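Rivach

Rivach is a small hill town at the top end of the Felum valley, and I've been going there long enough that I get a bit defensive when people call it a day trip. It sits at 784 meters, which sounds like nothing if you're used to real mountains, but the road up from the valley floor does most of its climbing at the end and you'll feel it in your ears.

The town has 2,000 residents, give or take a new baby, and one main street that changes its name halfway along. The lower half is where you'll find the bakery, the pharmacy and the bus stop. The upper half is mostly guesthouses. The oldest of these was opened by Kvido Bartoš, who also marked out the first walking trails and wrote the little guidebook you still see on every reception desk (the maps are hopeless, the bits about food are great).

Getting there

Most visitors come by bus from Cho, the nearest town with a train station. The ride takes an hour and there are 3 buses a day outside of summer. Miss the last one and you're looking at a taxi, so please check the time before you sit down to dinner in Cho - I've paid for that taxi twice!

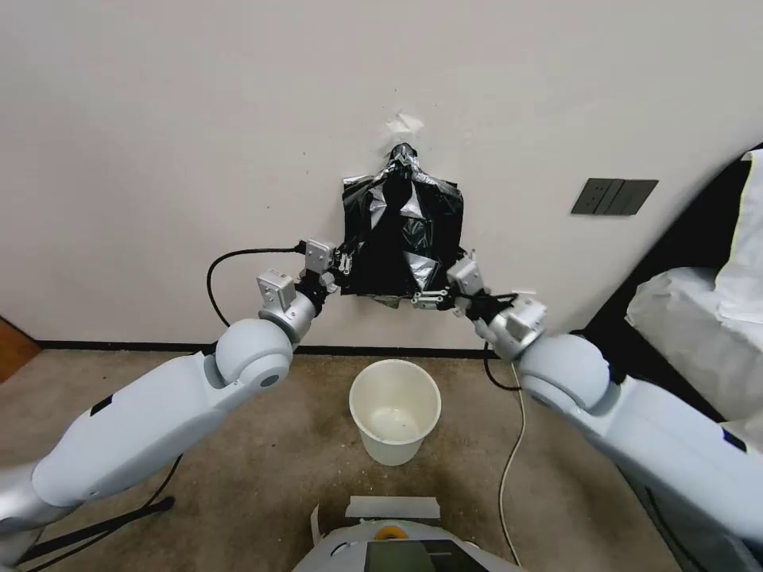

If you're driving, leave the car in the lower lot by the river. The upper one fills up before 9 a.m. and turning around in there is miserable.

When to go

April is my favorite. The snow is off the lower trails, the guesthouses have just opened again and prices haven't gone up yet. August is lovely too but very busy, and you'll want to book well ahead.

Tours

The only company based in town is Flineo, run by Maëlle Ouellet, who started out guiding school groups. Her two-day package covers the ridge walk, a night in a hut and all meals. I did it with my sister and we'd both go again, though she'd tell you to bring thicker socks.

Food

Try the barley soup with smoked cheese. Every kitchen makes it differently and people do argue over it. The bakery sells a plum roll that's usually gone by 10 - get there early or ask them to hold one for you.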